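Soler: a thank-you app for people who share a kitchen
Project report, Mobile Design Studio
Yufang Shao
Submitted 08/11/2019

Where the idea came from

I live on a floor of eleven people with one kitchen, and somebody is always doing something kind in it. A pan gets scrubbed, a parcel gets carried upstairs, soup appears. Most of the time you never find out who did it! I wanted to build a small app that lets you leave a thank-you for a neighbor, even when you don't know which neighbor it was. I called it Soler.

How it works

You open the app, pick your floor and write a note of up to 600 characters. The note goes on a shared board. If you know who it's for, you tag them. If you don't, you leave it open and the right person can claim it (or keep quiet and just enjoy it, which several of my testers preferred). There are no points and no ranking. My first sketches had both, and my classmates talked me out of them in the very first review – I'm so glad they did.

I looked at two existing apps before I started. Udoma is made for offices and sends praise through a manager, so every message ends up sounding like a job review. Sillach is closer to what I wanted, with a lovely plain writing screen, but it only works between people who have already added each other as contacts.

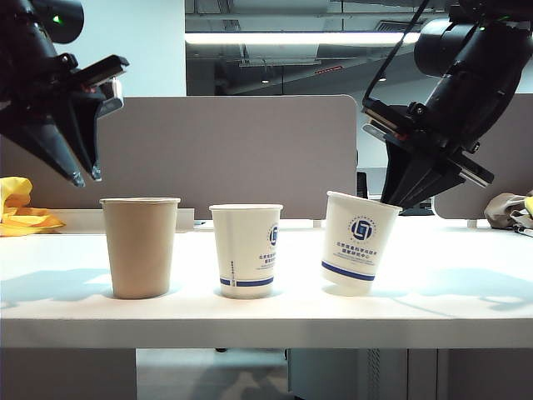 The writing screen took the most time by far. Version 1 opened on a blank box and people froze. Version 2 opens with half a sentence, such as "Whoever left the..." and the difference was wonderful to watch. Testers started typing right away, and a few wrote a second note before I'd asked them to.

Building it

I used Mistura, the layout kit we learned in the fall workshop, for all the screens. It made the board easy and the notifications painful. Alerts came through twice on older phones, and I lost most of a week to that before finding I had registered the same listener in two places. The code is now 700 lines, down from a good deal more, and I can finally read all of it without wincing.

Still to do

Claimed notes need a way to be un-claimed, as one tester tapped the wrong one and was very embarrassed. I'd also like a print view, so a floor can stick its board on the fridge at the end of term. Dark mode is half done – the buttons work but the note text is still gray on gray.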